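第三章 给家里的柜子建档

上一章把账号注册好、标签机也连上了,接下来是整套 Loltura 里我自己最喜欢的一段:把柜子一格一格录进去。我是 Dilek Saraç,这本手册从头到尾都是我写的,所以你会看到不少“我家是这么弄的”,请多包涵。要是你还没给标签机装纸,先翻回第二章,Vuston 的纸仓盖有点紧,要按住两侧的卡扣再往上掀(别用螺丝刀撬!我撬过,盖子到现在还合不严)。

开始之前

手边准备好手机、标签机、一块干抹布,再加一支铅笔。手机电量最好足一点,录到一半关机的话,没保存的那个柜子要重来。账号里的每个“家”最多能存 500 件物品,普通人家够用了,像我妈那样攒扣子的,请按“一盒”来录,别按颗录。

3.1 新建一个柜子

1. 打开 Loltura,点底部的“位置”,再点右上角的加号。
2. 选“家具”。列表里有衣柜、抽屉柜、格子柜、层板架、箱子。我这一章都用格子柜讲,别的类型菜单长得差不多。
3. 给它起个名字。名字请写房间加位置,比如“小房间左墙”。我最早图省事写了“白柜子”,后来又买了一个白柜子,你懂的。
4. 填行数和列数。从正面看,横着数列,竖着数行,顶板上面那一层不算。
5. 点“生成格子”。屏幕上会出现一张空白的格子图,先别急着往里填东西。

注意:生成之后还能加行加列,可是减不了。填多了只能删掉整个柜子再来一遍。拿不准就往少了填。

格子大小不一样也没关系。长按两格之间的那条线可以拖动,拖到跟实物差不多就行,不用拿尺子量。底下那排特别矮的格子,我一般会在名字后面加个“矮”字,搜的时候能少看几行。

3.2 放一件东西试试

正式录之前,请先找一件小东西练手。大小合适、颜色跟柜板分得开、拿走也不心疼的都可以,厨房里的水果就很好。

1. 把东西放进任意一格。
2. 在格子图上点对应的那一格,点“添加物品”。
3. 写名称。先只写最短的叫法,“梨”就写“梨”。
4. 备注可以空着。
5. 点“保存”,退回格子图,看那一格有没有变成蓝色。

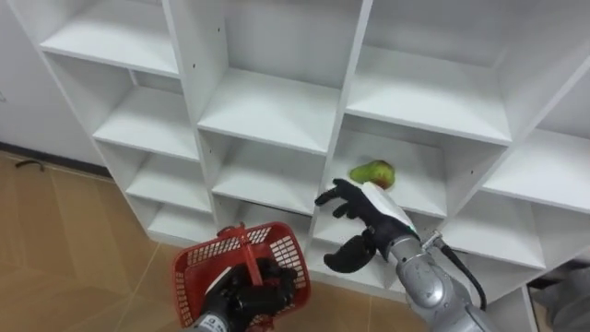

图 3-1 试录物品:放在格子里的一只梨

没变蓝的话,多半是网络慢,往下拉一拉刷新。刷新过还是白的,请看看左上角的“家”选对了没有。我有次把一整排书都录进了我姐的家里,她收到一串通知,打电话来问我是不是要搬过去住。

编号的规则顺便讲一下:列用字母,行用数字,左上角那格是 A1,往右是 B1,往下是 A2。柜子要是靠着墙角,斜着看过去特别容易数串列,我建议站到正前方,从左边开始数,手指头点着数也不丢人。

提示:吃的东西练完手就拿走。真要在 Loltura 里管食物,请用“食品”分类,那里有到期提醒,格子柜的普通物品没有。

3.3 拍格子照片

照片可以不拍,但我劝你拍。等半年以后搜“充电线”搜出来三条,一看照片就知道是哪条了。

1. 在物品页点相机图标,允许 Loltura 使用相机。
2. 手机竖拿横拿都行,同一个柜子里统一就好,翻看的时候不会一会儿歪一会儿正。
3. 对焦点在物品上。白色柜子反光多,屏幕发白的时候,把亮度条往下拉 2 格。
4. 拍完点“用这张”。不满意就点“重拍”,旧的那张会自动扔掉。

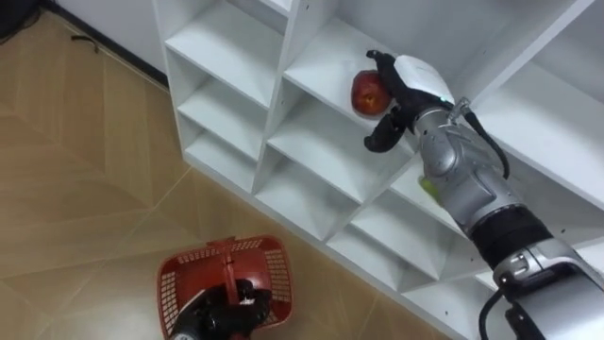 图 3-2 上层格子里的红苹果,靠着左侧隔板

拍照时让物品靠近隔板前沿,认起来会方便得多。推到最里面的小东西,晚上开着顶灯拍出来常常是一团灰。我一般上午拍,窗帘拉开一半,闪光灯关掉。

当心:爬高拍顶层的时候请踩稳当的梯凳,别踩转椅,也别踩柜子最下面那层。柜子没有固定到墙上的,先去看附录里的固定说明,装好了再回来接着录。家里有小朋友的更要先做这件事。

3.4 给柜子加一张全景

每个柜子还能存一张封面,显示在“位置”列表里。我以前觉得多余,等柜子多到要往下翻才觉出好来,扫一眼就找到了。

1. 退回柜子页面,点名字旁边的小方框。
2. 往后退几步,让柜子和旁边的墙都进来一点。墙角、地板、门框都能帮你认房间。
3. 拍好以后用两根手指缩放,点“设为封面”。
4. 在“靠哪面墙”里选左、右、前、后。方向以你站在门口往里看为准。
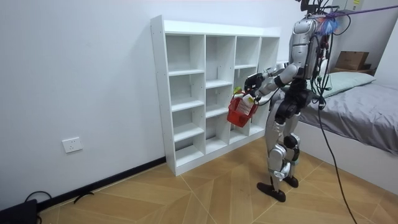
图 3-3 封面取景:白色格子柜,靠左墙

第 4 步有人会问,门不止一个怎么办?挑你平时进出最多的那个,全家人都按它来。我家客厅就有两个门,我先生按阳台门选,我按走廊门选,结果两个人找同一盒电池找了一晚上。

封面换多少次都可以,换了不影响里面的物品。搬家、挪柜子以后记得来这儿更新一下墙的方向,标签不用重打。

3.5 打标签、贴标签

格子图填好了,就轮到 Vuston 出场啦!

1. 打开标签机电源,等指示灯不闪。
2. 在柜子页面点“打印”,选“全部格子”或者“只打有物品的格子”。
3. 纸宽选“窄”。宽纸贴在隔板的前沿上会翘出来,过几天就卷边。
4. 先打一张,看字有没有缺。缺上半截的,纸仓没盖严;缺左边的,纸装歪了。
5. 没问题就点“继续”,打完再统一撕。
6. 用干抹布把要贴的地方擦一遍。刚用湿布擦过的,晾干再贴。
7. 贴在每格下沿的正中间,从一头往另一头抹平。想先找个位置的话,用铅笔轻轻点个记号。

注意:标签贴上以后 5 分钟之内还能揭下来重贴,再久就会带起一点胶印。真留了印子,拿橡皮慢慢擦,酒精请先在柜子背面试一小块。

用 Kaplan 旧款标签纸的朋友,请在设置里把“纸张”改成“其他”,再手动走一次纸。旧纸芯比较粗,第一张经常是空白的,撕掉就好。

3.6 拿走和放回

录入只是开头,平时用得最多的还是这两个按钮。

1. 拿东西之前(或者之后,别隔太久就行)扫一下格子标签。
2. 点“拿走”,选是谁拿的。
3. 用完放回原格,再扫一次,点“放回”。
4. 想换个格子,点“移动”,再扫新格子的标签。
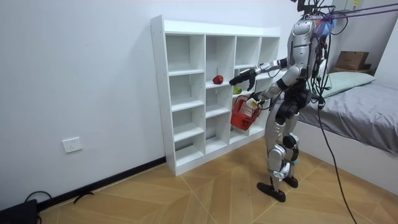
图 3-4 放在中层隔板上的红苹果

扫码时手机离标签一个巴掌远最灵。贴得太近它反而会一直转圈。要是扫不出来,点屏幕右下角的键盘,直接输格子编号也一样。

“拿走”超过 2 天没有放回,Loltura 会发一条提醒给当事人。嫌烦的话在“我的—提醒”里关掉,或者把时间拉长。我个人是留着的,尤其是剪刀和卷尺。

常见的小毛病

格子图和实物左右反了:多半是从柜子背面数的。点“编辑”,再点“镜像”,物品会跟着一起换过去。

家里人看不到新柜子:新建的柜子默认只有自己能看。进柜子页面点“共享”,把家人勾上。

搜不到刚录的东西:看看名称里有没有多打空格。实在搜不到,进“最近添加”里找,按时间排的。

换了手机,标签机连不上:旧手机的蓝牙先关掉,Vuston 一次只认一部手机。

Homthorpe 的柜子带背板灯,很多人问灯能不能也录进来。可以,当成一件普通物品录在 A1 就行,备注里写上灯泡型号,省得换的时候还要趴下去看。

抽屉和箱子的录法在第四章,那边多一个“第几层”的选项,其余步骤照着本章来。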